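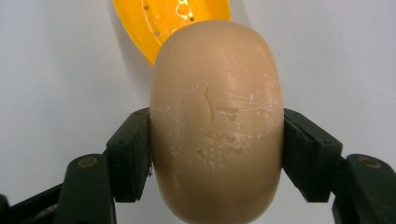 Figure 1. Pale beige bar soap with a rounded outline. The molded marking on the face is faint and partly worn.

3.2 Household soap supply and storage

The household survey recorded the form of soap kept at each handwashing point, the place where it was stored, and the person who usually bought it. Bar soap was the most common form in both Trurham and Urnbridge. Of the 223 households that completed the first interview, 200 agreed to a second visit and are included in the analysis below. Households that did not take part in the second visit were more often renters and had moved within the past year.

Respondents were asked to show the soap in use instead of naming it from memory. This step was added after the pilot in Wellitz, where spoken answers and the item at the sink often did not match. Wear on the molded face of a bar (Figure 1) was noted by the interviewer as none, partial, or complete. We treat wear as a weak sign of use. It depends on the hardness of the soap, on the depth of the original mold, and on whether the bar is left in standing water.

Storage differed more between the two towns than the type of soap did. In Urnbridge, most bars were kept directly on the edge of the sink. In Trurham, a dish or small bowl was usual, and several respondents said that a bar kept this way lasted longer. Bowls without drainage were coded separately from slotted dishes. The distinction matters for the cost estimates in Section 4 — a bar that sits in water softens and is used up sooner.
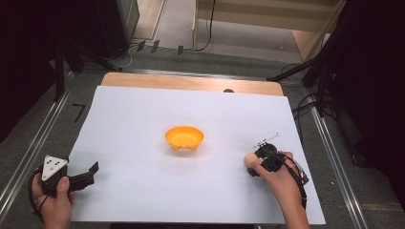
Figure 2. Small orange-yellow plastic bowl with a rounded rim and short base, on white paper.

Plastic bowls similar in form to the one in Figure 2 were coded as "small bowl," with drainage recorded separately. Where a household used more than one container, the interviewer coded the one nearest the tap. Containers holding both soap and other items, such as brushes or sponges, were placed in a mixed group. This group held 13 households and is left out of the comparison by container type.

Purchase decisions were made by one adult in most homes. In 60 households the task was shared, and these respondents were less certain about price and date of purchase. Their answers on spending were kept, but they are marked in the Torres price index as low confidence and given half weight.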